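Mixed-goods bin

A mixed-goods bin, also called a jumble bin or, in parts of Canada, an odds bin, is an open-topped container in which unrelated small items are held together for a short time before being sorted, packed or put back on a shelf. It differs from a stock bin, which holds one kind of article, and from a tote, which is usually carried from place to place with its contents. Mixed-goods bins are found in shops, mail rooms, depots, kitchens and home garages.

Origins and names

The term was in everyday use among grocery and hardware wholesalers well before it appeared in printed catalogues. The Latmont general store kept a row of them behind the counter for goods that customers had picked up and then decided against, and its staff called them "the maybes". At the Clastville depot the same container was known as a catch bin. The name odds bin survives mainly in household use, where it refers to any box that collects things without a settled place.

Construction

Most bins of this type are rectangular, with four walls and a flat floor. Metal and moulded plastic are the usual materials. Walls are often set at a slight outward slope so that empty bins can be nested, and so that a hand can reach the corners more easily. Grey is the most common colour, chosen in many workplaces because labels and produce stand out against it.

Floors are left bare or fitted with a rubber mat. A bare metal floor is easy to wipe down but marks quickly, and round items tend to roll on it until they meet a wall. A mat keeps items still but has to be lifted out for cleaning. The Prerkico catalogue lists a standard model with walls 300 mm high and a shallower one of 247 mm, the latter intended for benches where the user is seated.

Contents

The contents are mixed by definition. A single bin may hold food, clothing, packaging and hardware, with soft articles lying beside hard ones. Items are normally placed in one layer. Stacking saves space but hides the lower goods, and small bottles and cartons are the first to be lost from view.
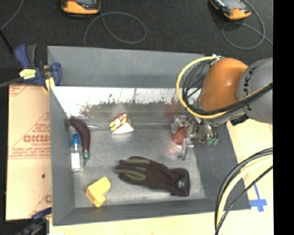 A grey bin holding a work glove, a small blue-capped bottle, a wedge-shaped carton and a dark maroon, eggplant-like vegetable, among other items.

Fresh produce needs some care. Eggplant bruises under light pressure and should not be left beneath tins or tools - a soft spot may not show on the dark skin for a day or more. Bottles are best kept with the cap tight and the label readable. Gloves are sold and stored in pairs, and a single glove in a bin is generally set aside until its partner is found.

Sorting

Two methods are common. In the first, the sorter takes out the largest item and works down to the smallest, which clears the floor quickly. In the second, items are removed by destination, so that all food leaves the bin before any clothing or hardware. The second method is slower but is preferred where produce is handled, as it keeps food away from work gear.

At Olmedo, a produce and dry goods warehouse, each sorting bench is limited to eight bins, and a bin is emptied once it holds 40 items or at the end of the shift, whichever comes first. Smaller shops tend to have no fixed rule and empty the bin when the floor can no longer be seen.

Cleaning

Metal bins are washed with warm water and a mild detergent, then dried with a cloth to prevent water spots. Abrasive pads leave fine scratches that dull the surface. Bins used for unwrapped food are kept separate from those used for gloves, tools and cleaning products, and are often marked on the outside wall.

See also

Tote
Stock bin
Nesting container
Order picking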